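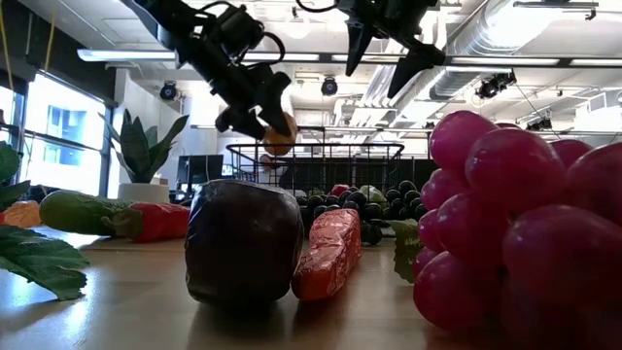

Grapes, a cucumber and a red pepper on the play food table at Cukby.

Search this site Go

Play Food Library - Your Questions

What can we borrow?
Fruit and veg are our biggest love! We have more than 200 pieces, and the grapes come in a few colours, dark blue-black and reddish-pink among them. Kids go straight for the big bunches.

How many pieces can we take home?
A basket of your choosing, for 2 weeks. Mix it up - a cucumber, a pepper and some grapes make a terrific little market stall.

Should we take off the plastic wrap?
Leave it on if a piece came to you wrapped. Anwara Munshi looks after the collection and loves a pretend supermarket, so wrapped pieces are favourites for playing shops.

How do I clean everything?
Wipe with a damp cloth and a drop of dish soap, then air dry. Please don't put bunches of grapes in the dishwasher, as the leaves lose their colour.

We lost a piece. Is there a fee?
No fee for a single piece. Just tell Alfredo Mangubat at the desk when you bring the rest back.

Can I donate?
Yes please! We'd be thrilled with more green veg.

Contact us | © Cukby Play Library | Back to top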